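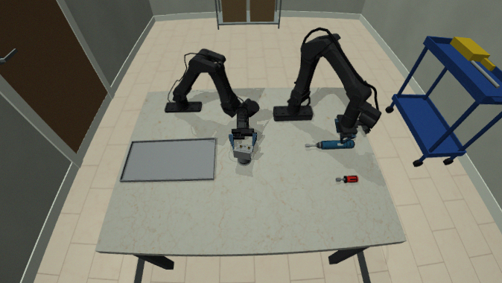
Tuesday, open day prep

Feven Kassa wants the sim up on the big screen before the Aststead visitors reach the coffee. Two arms, one marble table nobody would ever pay for. Left gripper has the small block, tray still empty. Right one is over the blue power screwdriver – the red manual one stays put as the low-tech option.

Run it 5 times before lunch, log in the Baseck folder.

Witik people get 4 minutes. They will ask about price. Send them to Feven.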